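Wuven adopts written rules for shared robot benches

June 12, 2022

Wuven has put into effect a set of written working rules for its table-mounted robot arms, replacing the verbal instructions that staff and visiting students had followed until now. The rules run to five pages and apply to every bench where people set out objects by hand between runs.

The document was drafted by Kamala Kaimal, who manages the benches, and Abbas Tabrizi, the site's safety lead. It went through two rounds of comments from bench users before it was signed off.

"Most of this was already how careful people worked," Kaimal said. "The trouble was that it depended on who trained you. Two people could learn on the same bench and come away with different ideas of where to stand."

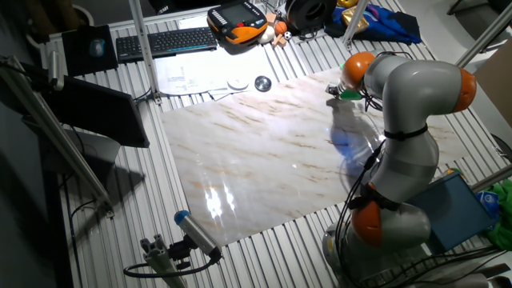
An arm over the marble-patterned work surface at Wuven, with the teach pendant at the far edge of the table.

The first section deals with access. Before anyone reaches onto the table, the arm must be stopped and the person reaching must have the teach pendant within arm's length. If two people are at the bench, one of them is named as the operator, and only the operator may restart motion. The restart has to be called out loud and answered.

After any stop that was not planned, the rules require a wait of 30 seconds before the arm is restarted. Tabrizi said the wait was the most debated item in the draft. Some users wanted it shorter, and others asked for a second sign-off. The final text keeps the wait and drops the sign-off, except when a joint limit or collision alarm has been raised.

Speed limits are covered in a separate table. New motion programs must first be run at reduced speed with no objects on the surface. A program may go to normal speed once the operator has watched it through from start to finish.

The second section covers the work surface itself. Users are asked to write down what is on the table at the start of a session, including items that are not part of the task. Shiny surfaces and see-through objects such as mesh or wire goods get a paragraph of their own. Glare has to be noted in the session record, and lamps and blinds should be left as they are until the session ends.
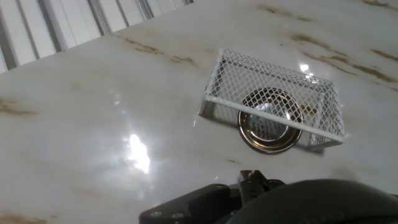

A white wire-mesh basket and a round steel object as seen from the gripper.

Mitra Mirzaei, who reviews session records, asked for that paragraph. She went through 427 of them this spring and found that lighting was mentioned in very few. "If a grasp fails, I want to know what the table looked like," she said. "A line or two is enough."

The rules also say where small items and paperwork may be kept during a run. They can stay on the table if they are outside the programmed reach of the arm and are listed in the record. Drinks are not allowed on or next to the table. Cables on the arm must be strapped, and the straps are to be checked at the start of each day.

Where more than one arm is mounted at the same table, both must be stopped before anyone reaches in, even if only one is being used. Kourosh Esfahani, who trains new operators, said this is the change most people will notice. Under the old practice, an idle arm could be left powered.

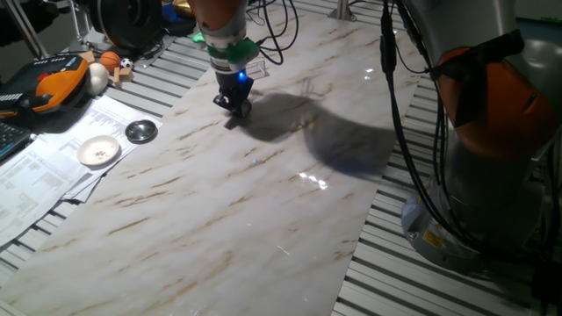

What happens next

All current bench users have until the end of June to read the rules and complete a short practical check with Esfahani. Anyone who has not done so by then will need to work alongside a checked operator.

Drodari, which shares some of its bench time with Wuven, will use the same text with its own contact names. Angharad Humphreys of Drodari said her group would keep a separate log of stops and send it to Tabrizi each month.

The rules will be reviewed after 1000 logged sessions, or earlier if there is an injury or a serious near miss. Comments can be left in the binder at each bench or given to Kaimal directly. Printed copies are available at the front desk.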